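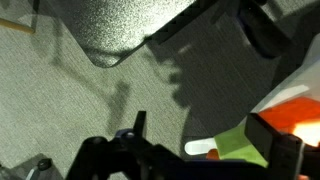
The club's gripper over the carpet, with something green and something orange at its fingers.

Aug 29, 2020
By Colleen Hawthorne

My daughter's robotics club has 123 pages of rules for a contest that lasts two minutes. I have read all of them, which puts me ahead of most of the team. Page 40 explains what counts as "picked up." I had thought I knew.

The contest is the Stitura, held every September, and the task this year is tidying. A robot must collect odds and ends from a floor and put them somewhere else. I asked whether any of this training might carry over to the owners of the robot. I was told that was a separate league.

I want to argue that tidying is the best assignment the club has ever been given, and that the parents complaining about it are wrong. There are several of them, and they write long emails. Last year's robot threw foam balls at a target. It looked wonderful, it made a noise like a leaf blower, and the grandparents clapped. This year the machine creeps up to a bit of plastic and thinks it over. As a spectator sport it ranks somewhere below watching a man park.

But throwing a ball is easy to fake your way through. You crank up the motor, you hit the target often enough, and you go home with a ribbon. Try picking a flimsy piece of plastic off a carpet. The carpet grabs it. The shadow of the arm falls over it and the software, so sure of itself an hour ago, decides the shadow is the object. I have watched Trukeck (the robot; the kids voted) close its fingers on a shadow with great tenderness.

The club spent $2,190 on this season, most of it raised at the Trolholm street fair by selling lemonade to people who had already bought lemonade. One father asked what we had to show for it. Fair question. We have a group of teenagers who can spend a whole Saturday on the angle of one finger, lose the argument to the carpet and come back the next week with a different angle. I can't get mine to look for a shoe that long.

Mr. Weerasinghe, the coach, won't touch the robot. He sits on a stool and asks what they think went wrong – then he waits, sometimes for a painfully long time. A few parents would like him to just fix it. I was one of them until about June, when I noticed that the kids had stopped looking at him before they answered.

So leave the task alone, please, and stop petitioning for the foam balls. If the grandparents get bored, there's lemonade. We over-ordered.

We use cookies to improve your experience on this site. By continuing to browse, you agree to our use of cookies. Accept | Manage settings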